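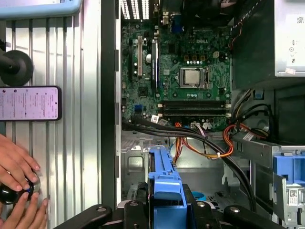

Kokthorpe String Quartet

The Kokthorpe String Quartet is a hired quartet from Pesdale, playing weddings, civic dinners and the odd funeral. Founded by the cellist Saskia Bolger. Four players, 5 on the books including a deputy viola.

History

Began as a trio at the Sketton Hotel, playing Sunday-lunch style sets in the lounge. Second violin Chiamaka Olaniyan joined the next April and brought most of the pop arrangements with her. First wedding as a quartet was at Alvarado House, outdoors, music held down with clothes pegs. They have been back every summer since.

Repertoire

Library of 806 pieces. Mostly Haydn, Mozart, Elgar and film themes, plus hymns for church services. Ceremony sets normally run 60 minutes, drinks receptions longer. Requests are taken if the sheet music exsists; if not, Olaniyan arranges it for a fee.

Recordings

One album, Pesdale Evenings, taped in Sketton parish church. Sold 2,522 copies, nearly all at concerts. Out of print. A second was planned but never finished, only the slow movements got recorded.

See also

Sketton Hotel
Alvarado House
Wedding music in Pesdale
List of string quartets, amatuer and semi-professional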